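I've been sent another press release about a heritage trail. Vamo, the new one, promises old shop signs, painted adverts and "lost lettering" on a walk you follow on your phone. It has 14 stops and costs more than I'd pay for a decent local history pamphlet.

Mohit Malhotra had already bought it, so we walked it together on his phone. I wanted to be won over. The first few stops were fine, and the old Zelico tea advert on the side of the bakery is still a lovely thing, blue letters and all. After that it gets thin. Stop 7 is a modern sign made to look old. Stop 9 is a gable where, we are told, lettering "may once have existed". Well, it may.
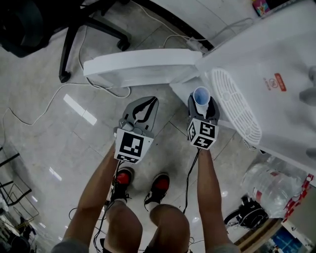 ## The dates

My main grumble. The app says the Suvadon Boot Polish wall was painted in 1869. Réka Kovács spent a whole winter in the trade directories for her own piece on that street, and she can't find the firm there before the next century. I wrote to ask where the date came from and got a cheerful reply about "community memory".

I'd like to see a source given for each stop, even a short one. Without that, I expect the boot polish date will be copied on to other sites within the year.

An update with 4 extra stops is planned for November, including the Mwaipopo tailor's sign above the old arcade. I'll probably go and look at that one without the app.

Posted August 2023, under Signs and Walls. Comments are open.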